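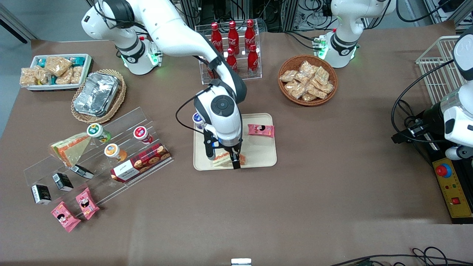 Workshop > Bench Robots > Gripper Tips

Last updated April 10, 2024

Picking Snacks: Tips for Two-Finger Grippers

I've had the Jivel and Flitar fingers on the same arms for 14 evenings now and I'm still grinning! Groceries make a fantastic test. Set out a tray, a clear tiered rack and a basket, then use the same layout for both sets.

1. Start with the sandwich. Close slowly (I run the Kolev controller at speed 2) and stop as soon as the film tightens. Flitar's softer pads won this one easily.

2. Lay the little yogurt drinks on their sides with the caps facing out. The wrist camera gets a nice round target, and the colored labels make them a breeze to tell apart.

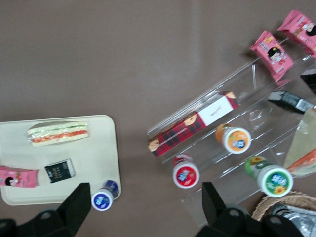

3. Turn the rack diagonally. Both fingers need room beside each item, and on my bench a straight-on rack meant bumped shelves all night long.

4. Watch for glare! Clear acrylic throws thin white lines that my camera kept taking for edges. Dim the overhead lamp and look again before you blame the software.

5. Do six picks per item before swapping fingers, and write down the misses. Jivel was quicker on boxes, by the way – lovely crisp grip.
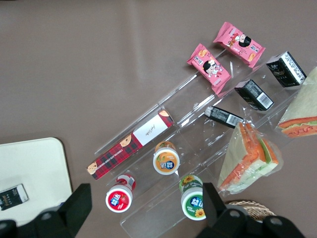
Hanne Thygesen writes that she gets far fewer slips on crimped wrappers by gripping across the middle of the packet, and that her Gadon fingers needed new pads in June.

Print this page | E-mail this page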